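Call for participants: Bodero short documentary lab, spring round
Still open, closes October 16, 2021 at midnight
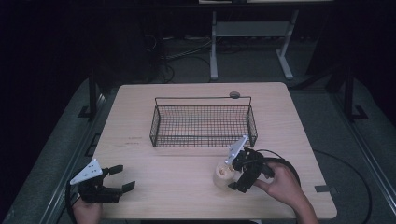
Dariusz Sowa wrote to us after the last round that he'd almost not applied, the old form asked for a finished script and he had twelve pages of notes and a shoebox of tapes. Fair point. Script requirement is gone. Notes are fine. Tapes are fine too, but please digitise them first, we haven't got a deck any more.

So, what we're after. People making their first or second documentary, anything up to 20 minutes. Any subject. You need to have started filming, even if it's only a couple of days' worth. Solo or in pairs, no bigger teams this time, the edit rooms won't take it.

What you get
Two weeks at Gusum, with an edit room, a bed and lunch on working days. Dinners you sort out yourselves, kitchen is shared.
An editor to sit with you, 2 afternoons a week.
Sound mix at Gevar once you've got picture lock. One day per film. If you need more than a day you pay for it, ask them direct for a price.
A screening at the end, in the Wysocka hall. Free entry, proper projector, and a chat with the audience after if you want one. Not compulsory.
Travel up to 291 euros per film, against receipts. Keep your receipts!! Last time we had people sending us bank screenshots and it took untill August to sort out.

What we don't do: camera hire, music rights, festival fees. We can't help with visas beyond an invitation letter.

To apply, send
- one page on the film, what it is and where you've got to
- up to five minutes of footage, rough is good, no trailers please
- a few lines about you
- dates you can't do
- anything we should know about access or food

English or Polish. Link to the footage, don't attach it, the inbox falls over. Check the password works before you send it.

Subject line "Lab" plus your surname. You'll get an automatic reply, if you dont then it hasn't reached us, so try again.

We had 813 applications over all the rounds so far and everyone got an answer. Same this time, though no written feedback on the ones we turn down, sorry, not enough of us.

Applied before and didn't get in? Apply again, same film or a new one. Been on the lab already? Please leave it a round.

Questions about the rooms go to Gusum, everything else to the Bodero office, mornings are best. Phone's a bit hit and miss, email if you can.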